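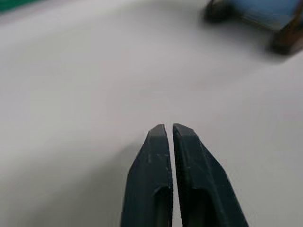

4. Start of shift - fingers and table

4.1 Wake the arms from the Niva panel. Stay outside the floor line till both have homed.

4.2 Check the fingertips, left arm then right. Closed, the two fingers on a gripper sit side by side with a hairline of table showing between. Wider than that at the tips, run routine 503 and look again.

4.3 Wipe the fingers. Specks on the front face are fine. Grit in the recessed pockets is not - dry brush, no spray.

4.4 Wipe the tabletop. Pale surface shows everything, so no excuses.

CAUTION: Never put your hand between the fingers with the panel on green. Hit Hold first. Every time, even for a crumb.

NOTE: Joscha used to do this check at lunch. It's now the openers job, paid, and it goes on your timesheet as set-up. Ask Dymphna Breathnach if it's been knocked back.

5. Laying out for the rack job

5.1 Rack in the middle of the table, pegs up. Both grippers need to reach it.

5.2 Plates flat, rims up. Blue on the left, mint and pink on the right. The pink can overlap the mint, the arms are taught for it.

5.3 Bits on the raised section at the back can stay put. Nothing else comes forward of it.

5.4 Look over the cables at both grippers. A loop is normal. A snag is not - Hold, then call Ekrem Saraç on ext. 155.

5.5 Step back, press Run. Watch the first 2 plates right through before you walk off.

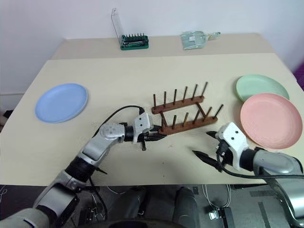 6. While it's running

6.1 One minder per table. You're not racking anymore, you're watching, and that's harder on the head than it sounds. Swap out on the hour.

6.2 Dropped or chipped plate: Hold, clear it with the pan, log it under your own initials. The log is for fixing the robot. Derek Cheetham has put in writing that it won't be used for performance reviews at the Fitzgerald site.

6.3 Don't race it. If it's slow, let it be slow and tell the day lead.

CAUTION: Loose cables on the floor in front of the table. Walk around, don't step over. Closed shoes only, no thongs.

6.4 Hand racking skills stay current. Everyone does one manual shift a fortnight, usually Sunday. Roster is with Ailbhe Heffernan, swaps by 6 pm teh night before.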